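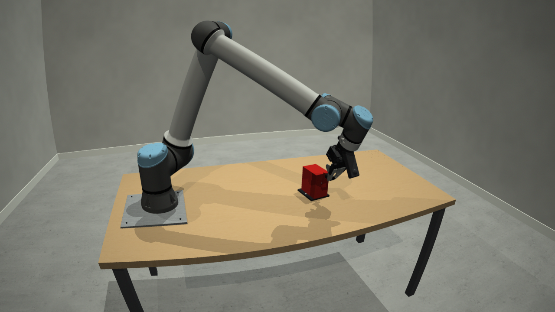

2020年7月3日 プロスタム(Plostham)発

島行きの渡し船、夏ダイヤに切り替え。昼の便が消える。かわりに夕方が一本ふえる。運航会社スカヴベルグ汽船(Skavberg)がけさ桟橋の掲示板に紙を貼り出した。サイトの更新はまだ。昼前の時点で古い時刻表のまま、電話はつながりにくい。

急ぎ、わかっている分だけ。

プロスタム発は朝七時、朝九時半、午後三時、夕方五時四十分、夜七時。これまであった正午ちょうどの便がなくなる。五時四十分が新しい便。テヴィア(Tevia)島発はそれぞれ五十分後。最終は七時五十分に島を出て、片道三十五分。実施は来週の頭から、九月の終わりまで。そのあとは未定と書いてある。

運賃は据え置き。ただし自転車の持ち込みが有料になる。一台100円。いままではタダだった。折りたたんで袋に入れれば手荷物扱い、これは変わらず。袋の大きさの決まりは掲示にない。窓口で聞いたら「常識の範囲で」とのこと。

船は引きつづきダバス丸(Dabbas)の一隻。もう一隻は6月から造船所に入ったまま。主機の部品待ちで、戻りの時期は出ていない。つまり、一隻で五往復。波が高ければ全部とまる。ここがいちばん心配なところで、去年の夏も午後から急に風が出て、島に人が残った日があった。代わりの船を借りる話は出たが、決まっていない。

定員は当面しぼる。甲板のベンチは一つおき、船室は窓をあけたまま走る。乗船時はマスク。体温をはかるのは繁忙日だけ、と掲示にある。繁忙日がいつを指すのかは書いていない。これも窓口で確認、盆の前後と連休だそうだ。

昼の便がなくなる理由について、掲示は「乗務員の休憩時間の確保」と一行だけ。会社の窓口はもう少しくわしくて、朝から夜まで同じ組で回している日があり、昼にまとまった休みを入れないと夕方の便が出せないという。夕方の増便は島の側から前から頼まれていた。町の勤めが五時に終わると、いままでは七時まで船がなかった。二時間、待合室。売店は五時で閉まる。冬は寒い。そういう話がずっとあった。 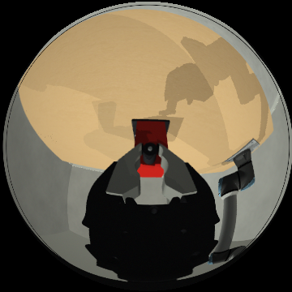
正午の便は病院帰りの足だった、という読者からの声が編集部に届いている。朝七時か九時半で渡って診察をうけ、昼の船で帰る。それが三時まで帰れなくなる。待合室の椅子は硬いし、薬局は桟橋から遠い。せめて週に二日だけでも昼を残せないか、とのこと。同じ内容の電話がほかにもあった。

会社に伝えて返事をもとめたところ、「夏のあいだの利用を見て、秋のダイヤで検討する」。検討の中身は聞けず。町役場の交通係は、昼の時間帯に桟橋と診療所をむすぶ小型バスを出せるか相談中だとしている。ただ運転手の手配がまだ。来週の開始には間に合わない見通し。

荷物のこと。島の店には大事な話なので少し長めに。

冷蔵の荷は朝七時の便に集約。六時四十分までに桟橋の荷受け所へ。これまで九時半の便でも受けていたが、夏のあいだは受けない。氷の箱は二つまで無料、三つ目からは一般の荷と同じ扱い。新聞と郵便は従来どおり朝いちばん。島の722世帯に配る町の広報も朝の便で、配り終わりは昼すぎになる。いままでと同じ。

大きい荷物、家具や建具のたぐいは九時半と三時だけ。前の日の午後四時までに電話で申し込むこと。夕方の二便は人だけ。灯油とガスの容器は、専用の日が月に二回、日程は後日掲示。宅配の再配達は三時の便に乗ればその日のうち、のれなければ翌日。

魚の出荷は逆向き。島発の七時五十分(朝)に載せる分は変更なし。十時二十分に載せていた分は、そのまま載せられるが、町の市場の受付時間が別に動くらしい。市場に確認中。わかり次第つづきを出す。
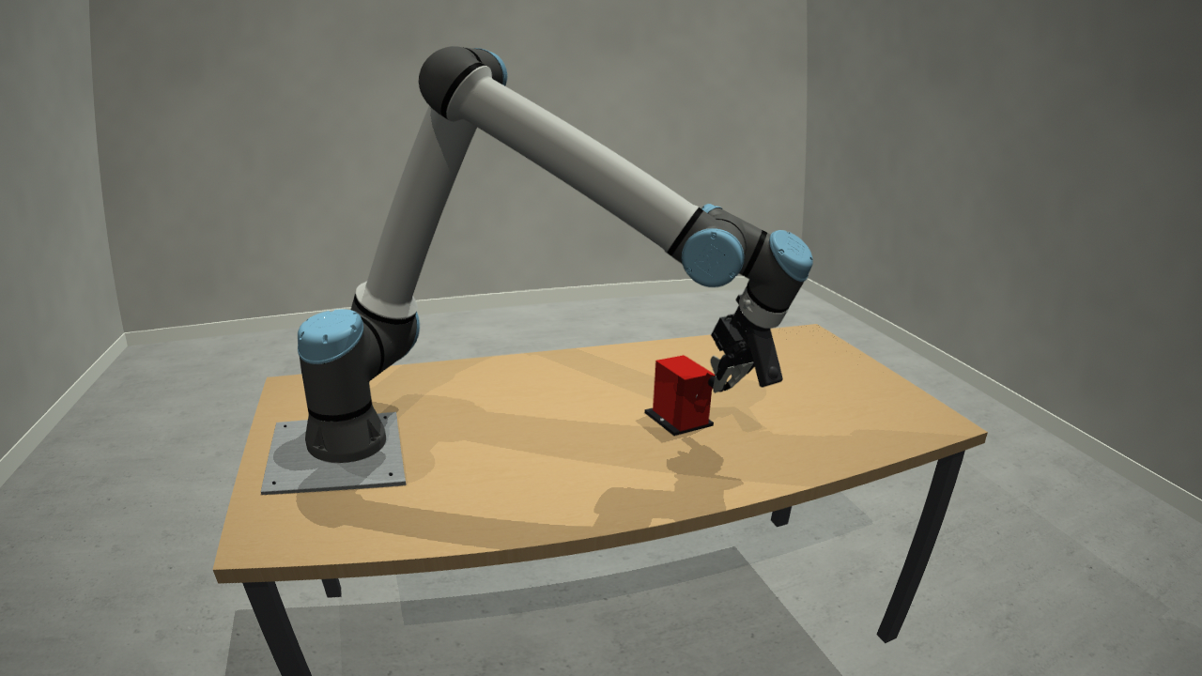 木製テーブルの上のロボットアームと赤い箱形の物体(CG)

道のほうも工事がある。桟橋へ下りる351号線、坂の途中から片側交互通行。水道管の入れ替えで、期間は夏ダイヤの開始とかさなる。夜間と日曜以外の昼に作業、というのが当初の話だったが、届け出では朝八時半から夕方五時まで。つまり九時半と三時の便に車で向かう人が引っかかる。信号待ちは長いときで一回四分と現場の看板にあり。早めに出るしかない。

桟橋の駐車場は工事車両が奥の一列をつかう。手前は使える。送り迎えの車は、待合室の前に止めず、倉庫側のロータリーへ。先月も荷受け所の前がふさがって冷蔵の荷が積めなかった。歩きの人は海側の歩道が通れる。階段に手すりがない所があるので夜は足もとに注意。照明は一本切れている。役場に連絡ずみ、交換の日は聞けていない。

切符について。回数券はいまのものがそのまま使える。有効期限の延長あり、春に切れた分も窓口へもっていけば夏の終わりまで有効の判を押してくれる。これは掲示に書いてないが窓口で確認した。通学定期は学校がはじまった日から数えなおし。手続きに学生証がいる。払い戻しを選ぶ人は印鑑も。

予約は団体のみ。個人は先着。混む日は整理券を出す。整理券は出航の四十分前から、待合室の中ではなく外の庇の下で配る。雨でも外。傘を忘れずに。島の住民用の優先枠はこれまでどおり、住民証を見せれば先に乗れる。証をなくした人は島の出張所で再発行、写真はいらない。

渡し船は1972年にはじまった。それまでは漁船に頼んで乗せてもらうか、荷船のすみに座るか。最初の船は木造で、いまの半分ほどの大きさだったと待合室の壁の年表にある。当時は朝と夕の二往復だけ。昼の便ができたのはずっとあと、島に橋をかける話が流れた年だという。年表にはその年の書き込みがない。古い時刻表を持っている方がいれば編集部まで。コピーで結構。

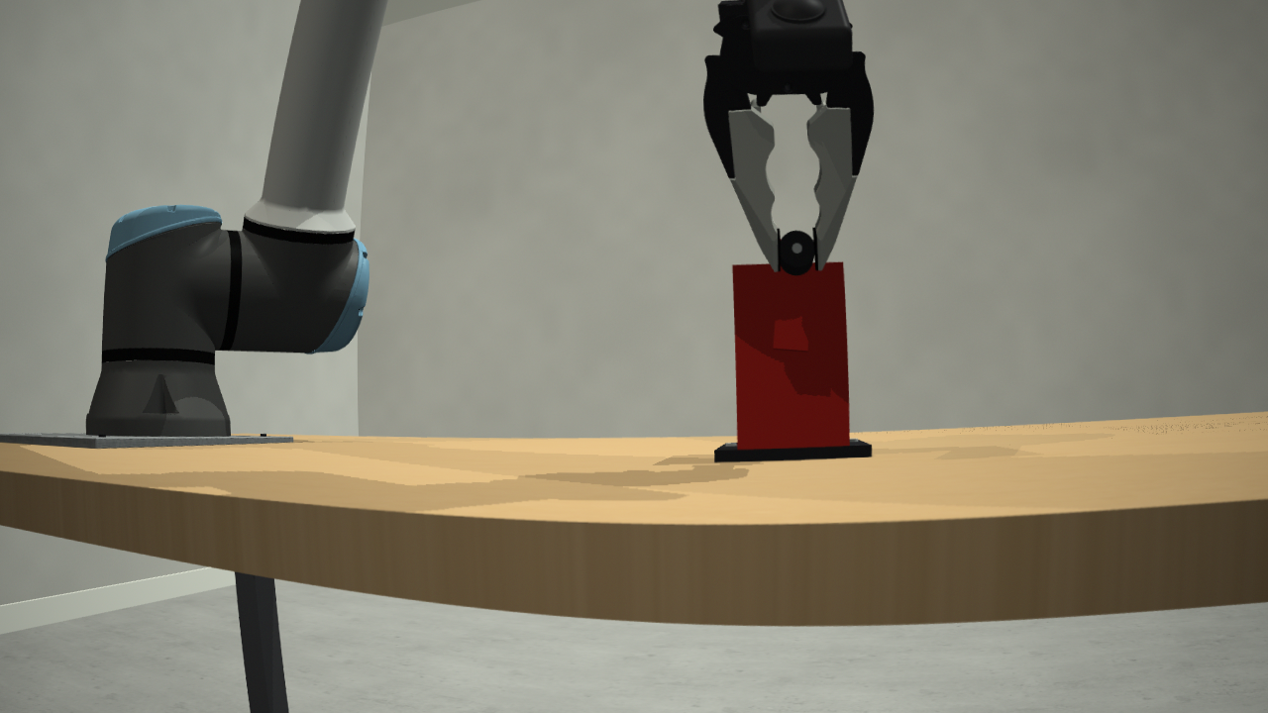 橋の話が出たついでに。今回の変更で島の側からまた要望を出す動きがある。橋ではなくて、桟橋の浮き台。潮が低いとき、船と桟橋の段差がきつい。車椅子も乳母車も、乗務員がかかえて上げている。五時四十分の便は夏の大潮の日に干潮とあたることがあり、そこを島の自治会が気にしている。会社は「板を長いものに替えて対応する」と答えた。板は発注ずみで、届くまでは今のもの。大潮の日は時間に余裕を、とのこと。

観光の客むけには、島の周遊切符が今年は出ない。灯台の中も閉めたまま。浜は入れるが監視員がつくのは来週末から、午前九時から午後四時。シャワーは水だけ。昼の便がないので、日帰りの人は九時半で渡って三時五十分か六時半で帰る形になる。島の食堂は二軒とも昼の営業をつづける。うち一軒は持ち帰りのみ。昼をのがすと店がない。夕方は売店も閉まる。

宿は三軒が再開、一軒は秋まで休み。泊まり客は夜七時の便でもよいが、夕食の時間に遅れるので宿に電話を入れてほしいと観光案内所。案内所の電話は朝九時から、昼は一時間留守番電話になる。

欠航の知らせかた。防災無線では流さない。朝の便は六時、午後の便は一時半に判断して、桟橋の掲示板に赤い札。サイトにも出すとはいうが、けさの様子を見るかぎり掲示板のほうが早い。電話の自動案内は来週から使えるようになるなる予定。番号は掲示の右下に小さく書いてある。

時刻表の紙は待合室と役場、島の出張所で配布。けさの分はもうなくなって、追加を刷っている。午後には出るそうだ。先に刷った分は三時便の島発が「三時五十五分」になっているが、これは誤りで、正しくは三時五十分。手もとの紙に書きなおしを。

市場の受付時間と、小型バスの件は未確認。夕方にもう一度きく。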